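Für das Greifen biegsamer Teile fehlt es an Trainingsdaten. Die Gruppe um Ognjen Omerović zeichnet sie deshalb ohne Roboterarm auf, mit Handgreifern, die ein Mensch führt. Das Verfahren heißt Ellar.

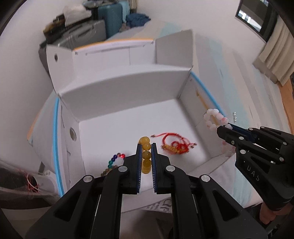 KASHOLM, im September. Der Datensatz umfasst 1.157 Aufnahmen, davon 543 mit Armbändern und Perlensträngen. Trainiert wurde zunächst mit 100, dann mit 1.000 Aufnahmen. Erst der größere Satz ergab stabile Greifpunkte an losen Kordelenden. Offen bleibt die Übertragung auf den Arm: Dessen Latenz ist im Modell bisher nicht abgebildet.

Kontakt | © Clivia | Nach oben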